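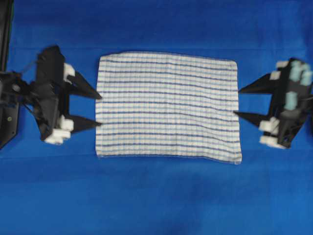 Week 6 is towel week, and I have been looking forward to it since we unpacked the Drinero kit. Cloth is where a cheap two-arm setup has to show what it can do. A block has six faces and stays put; a towel has a different shape every time you let go of it, and most of what you learned about picking up blocks in Weeks 2 to 4 will only get you halfway. Look at how the stripes bow between the two grippers, and at the lower right corner, a little rounded and lifted where the left edge is much straighter. Your planner wants a rectangle. The towel is close to one, close enough to tempt you, and the difference between the two is most of today's lecture (bring the worksheet!).

Lecture notes, Week 6: Reviewing a low-cost two-arm kit on cloth
Posted 16th June by the Brorico teaching team
14 comments | 31 shares

What the kit is

Drinero is a tabletop two-arm kit sold by Husus. It comes with a pair of arms, the grippers, an overhead camera mount and a license for Bùi, the control software we have been using since Week 3. The price for a teaching lab is $2390 per station. You don't have to agree that this is good value, and part of your assignment is to argue it one way or the other, but please compare it with other two-arm setups. One arm with a nicer gripper is a different purchase.

Working reach is 400 mm from each base. Write that down, because it decides which towels you can use. Both arms need to get to the cloth at the same moment, with some room left over to lift and travel, and a bath towel is simply out of the question. A tea towel is a lovely size.

What I like

The fingers. They are long, narrow and come to a point, so you can aim at one particular bit of an edge without covering the whole edge up. Compare the flat parallel jaws from Week 4, which were great for blocks and hopeless at getting under anything thin. With the Drinero fingers you can come in low from the short sides and choose the height of each contact.

Bùi's paired motion mode is the other thing I'd pay for. You set one target for the cloth, and it works out two arm paths that keep the same distance between the grippers. Try it with the distance lock off first, just once, and watch the fabric sag or pull. Then turn it on. It's a really satisfying thing to see the first time, and it teaches you more about tension than my slides do.

And the manual! It runs to 286 pages and it is readable. The section on approach angles has drawings for thin, thick and folded cloth, and a table of starting speeds that saved me an afternoon. Read the approach chapter before lab. Skip the networking chapter, we've done that for you.

What I don't like

The default cloth detector fits straight lines to whatever looks like an edge. On plain fabric it does fine. On stripes it gets very excited and hands you a stack of false edges, all nicely parallel, all inside the towel. You can raise the contrast threshold, which helps a bit, or you can mask by background color first, which helps a lot more.

Finger alignment also drifts. Run the homing routine at the start of the session and again after any hard contact with the table. Husus lists this as a yearly job in the service plan, and I think that's optimistic for a room full of students.

Color and the edge problem

The second worked view is for the segmentation exercise. Before you read on, mark on your worksheet the boundary you would trust most and the one you would trust least.
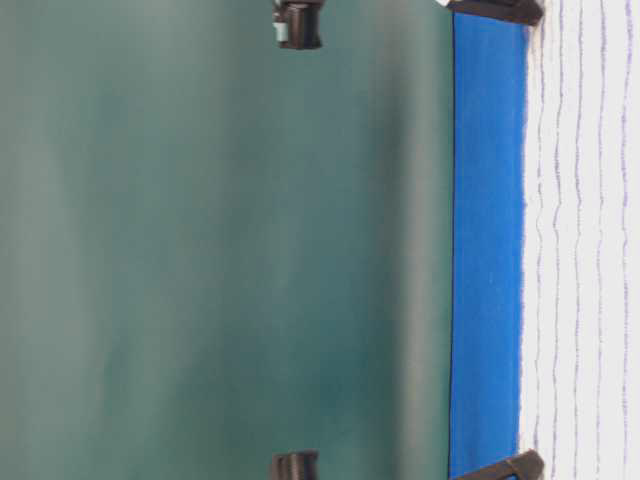

Week 6 notes / p. 3

Most people pick the thin dark line between the teal-green and the royal blue as the good one, and I'd agree. It is crisp and it runs nearly the whole height. It also has nothing to do with the cloth you want to pick up, so a detector that ranks edges by sharpness will proudly report the wrong answer. The boundary you need is the next one to the right, blue against white, and it's ragged. Then come the purple lines on the cloth, each wandering a little as it goes. A straight-line fit will give you an average of that wander and call it an edge.

So work in this order:

1. Mask out the blue by hue. Keep the tolerance wide, as the same fabric can look deep in one part of a view and pale in another.
2. Keep the largest light region that touches the blue.
3. Trace its outline as a curve. No line fitting yet.
4. Only now simplify the curve to four sides, and keep the leftover error for each side. You'll want it in step 5.
5. Put your contacts on the side with the smallest error. If the two short sides are both acceptable, use both arms.

Step 4 is the one people drop. A large leftover error near a corner is useful, it's often the first hint that the cloth is bunched there, and a fingertip sent to the ideal corner may close on air.

One more thing about tilt. If the top edge of the towel slopes, rotate the whole paired motion to match before you start lifting. Bùi has a setting for this under Cloth > Frame, and it is off by default, I don't know why.

Lab task

Run 20 lifts with the stock detector and 20 with the color mask. Same towel, same starting area, spread it by hand each time and don't be too neat about it. For each lift record:

- whether both grippers held through to the top
- which side lost the cloth first, if one did
- the leftover error on each short side
- anything odd (the odd ones are my favorite part to read)

Write up two pages with one plot. The last paragraph should say whether you would buy a Drinero station for a lab like ours, and what you would ask Husus to change first. Strong opinions are welcome as long as your table backs them up.

For next time

Read the chapter on folding over a held edge and have the paired motion mode working on your station. We start from a towel already in the air, so you'll need a lift that holds.

14 comments | Share these notes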